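3.2 Collection of teleoperated demonstrations in the kitchen environment

All demonstrations for the long-horizon tasks were recorded in Wuken, our simulated kitchen suite, using the Pimbridge teleoperation interface. The operator wears a headset and holds one tracked controller in each hand. Controller poses are expressed in the base coordinates of the simulated robot, scaled, and passed to an inverse kinematics solver, which returns joint targets for both arms. Finger closure is mapped from the trigger as a single value per hand. We did not attempt to retarget individual fingers, as early trials with a sensor glove gave less repeatable grasps and tired the operators quickly.

Commands are sent at 20 Hz and held between updates. A first-order filter is applied to the position part of the command only. Filtering the orientation as well made wrist motion smoother but introduced a lag which operators found difficult near the sink rim, where a small error in wrist angle brings the knuckles into contact with the counter. Contact forces are not displayed. The controller vibrates when any link of the hand touches a fixed body, and the strength of the vibration does not vary with the force.

The kitchen layout used in this section has a sink set into a marble counter, with wall cabinets mounted over a white backsplash. The task set covers moving items out of the sink, moving items between the sink and the shelves, and opening the glass-fronted door by its vertical handle. Object types and starting poses are drawn afresh for each episode. An episode begins when the operator presses the start button and ends when the operator declares the task finished or 800 control steps have passed. The object state at the last step is then checked against the goal condition, and episodes which fail the check are kept in a separate partition. They are not used for training in Section 4 but are used to fit the failure classifier in Section 5.

Operators were given 40 minutes of practice before any data were kept. They were told to complete each task at a comfortable pace and to avoid long pauses. No instruction was given on which hand to use. Pauses longer than one second were removed afterwards by dropping steps in which both commanded hand velocities stayed below a fixed threshold and the trigger values did not change. After this step and the goal check, 241 demonstrations remained. We refer to this set as Wason-K in the remainder of the paper.

The choice of viewpoint had a larger effect on operator performance than we expected. In the first version of the interface the operator saw the kitchen only from a fixed point behind the robot. Grasping items low in the basin from this point was slow, and operators often overshot in depth. The present version ties the view to the headset, so that the operator can look down into the basin before reaching and look up at the shelves before placing. A consequence is that the recorded views differ widely in content. The hands are absent from many of them, and in others a hand covers part of the background. Policies trained on these views must therefore cope with long spans in which the hands are known only from joint readings. We supply joint positions and the two palm poses at every step for this reason, and compare policies with and without them in Section 4.3.

The views in Figure 4 give an indication of this spread. They were rendered at the resolution used for training, with the lighting held constant. No image augmentation had been applied at this stage.
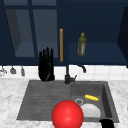
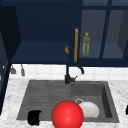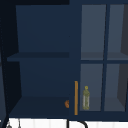
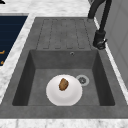

Figure 4. Views from the simulated kitchen. First: a black robotic hand raised behind the sink. Second: sink and wall cabinets, with a plate in the right basin. Third: the open compartment and the glass-panelled door with its vertical handle. Fourth: downward view of the basin, with a brown food item on a white plate beside the drain.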